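Ayala Compartment Box, Cardboard, Desk Size

Product group: Storage and sorting / Desk organisers
Supplier: Rotemska
Page updated: January 18, 2021

The Ayala is an open-topped cardboard box divided into small rectangular compartments. It is meant for small items that get lost in a drawer: adaptors, memory cards, spare keys, labels, sample packets, sachets and the like. It sits flat on a desk or shelf and everything in it can be seen from above.

The partitions are thin card and slot into each other. They arrive flat, along with the outer box, and no glue or tape is needed. Allow up to 10 minutes to put the first one together. If you need a longer space for pens or a cable, lift out one of the short partitions and keep it for later.

Colour: natural brown, unprinted
Material: cardboard, outer box and partitions
Supplied: flat
Pack sizes: single, 10 or 20
Lid: not included (see Travo lids)
Recycling: with paper and card

Not suitable for liquids, damp rooms or outdoor stores. The card will take pencil, felt pen and paper labels. Heavy metal parts should go in the Rorklow plastic trays, as they will bend the partitions in time.

Desk use

The box needs a level surface. Where two tables are pushed together, stand it fully on one of them so that it does not rock on the join. Most customers keep it beside a laptop and fill it as parcels are opened.

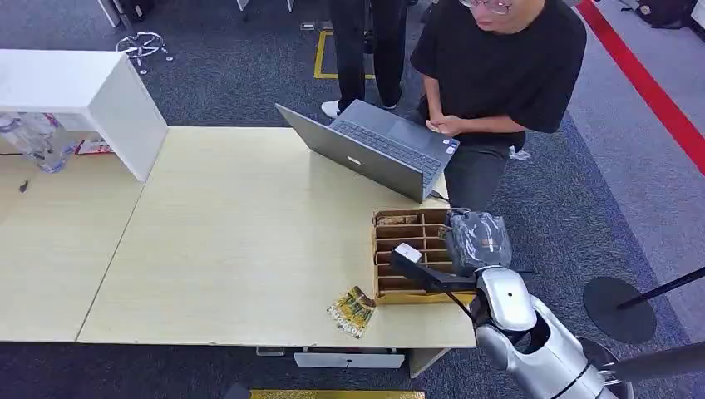 Compartment box in use on a light wooden desk, with a laptop and a plastic-wrapped package next to it.

Ordering

Single boxes and packs of 10 are normally sent from stock. Packs of 20 leave our Rorklow warehouse on a separate carrier and may arrive a day later than the rest of your order. For quantities over 2,000 please ask for a quotation before ordering.

Unused boxes can be returned within 30 days if they are still flat. We cannot take back boxes that have been assembled.

Related items: Travo card lid, Travo spare partitions, Rorklow plastic tray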